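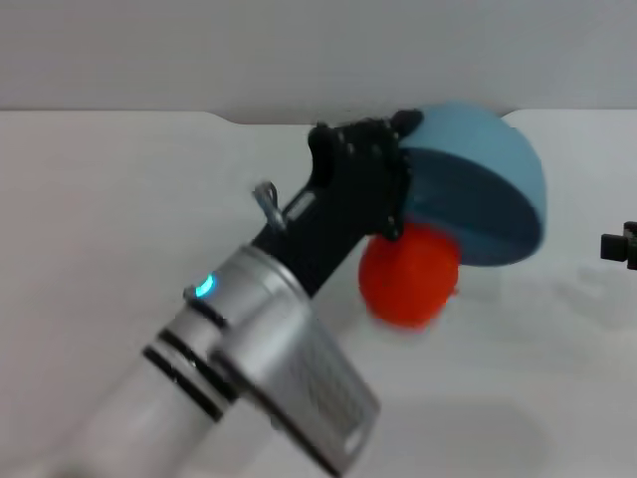

Colour and Form for Beginners, Session 4: two things above a white table
Notes by Sunita Calloway, Cevine evening classes

Hello again, and thanks for a very good-natured evening last time, considering how much charcoal ended up on the door handles. These are the notes to go with the round-things session. Read them before you come if you can, and bring them with you, as I'll be jumping about a bit.

We're drawing two forms this time. One is a light blue hemisphere, the other a bright red-orange ball. The ball goes tucked just beneath the blue one, close in, and I'd like you to keep them as a pair in your head from the start. If you draw the blue one lovingly for half an hour and then squeeze the ball in afterwards, it always looks like it wandered in from another drawing (I have a whole folder of mine that prove it).

The white and the grey

The tabletop is plain white and the wall behind is pale grey. Look at how much of the view is table! The wall is only a band along the top, and most beginners make it far too big. Put in the line between table and wall lightly, very early on, then leave it alone.

Squint at the two of them. Is the wall darker than the table everywhere? By how much? Write a number in the margin, one for white paper and ten for the blackest pencil you own. Mine usually creeps up as I go, and I end up with a thundercloud.

Drawing half a ball

A hemisphere is a nuisance because we all know what it looks like and so we stop looking. The rim of a half ball is a circle, but you'll mostly see it as an ellipse, and if you're looking at it edge-on it closes up to a straight line. Ellipses have rounded ends. No points, please, we are not drawing rugby balls.

Ghost the ellipse a few times with the pencil off the paper, then let it down and go round lightly. Do 32 of them on scrap before you start. Yes, really. Ji-hoon Seol did 47 last April and his last row was gorgeous.

Shading the pair

Where two rounded things sit close together you get a dark little gap, and that's usually the darkest tone between them. Find it and put it in first. After that look for colour bouncing across: a strong red-orange next to a pale blue will often push a bit of warmth into the blue, very faint, and it's worth a good long stare before you decide whether it's there or not.

For those using coloured pencils, the blue wants far less pressure than you think. Leave the paper to do the work. For the red-orange, start with yellow all over, then orange, then red, and stop a bit before you feel finished. I don't use black on either of them — a darker blue and a brownish red are plenty.

How the time goes

Ellipses and a coffee, then a fast sketch of the pair in pencil only, then a long drawing of 60 minutes. We'll pin up whatever you've got, finished or not.

Please bring an HB and a 4B, a putty rubber, some cartridge paper and whatever colours you like. The cupboard has spare pencils but the sharpener is hopeless, so bring your own if you have one.

Homework is one bowl from your kitchen, upside down on something pale, drawn twice from different heights.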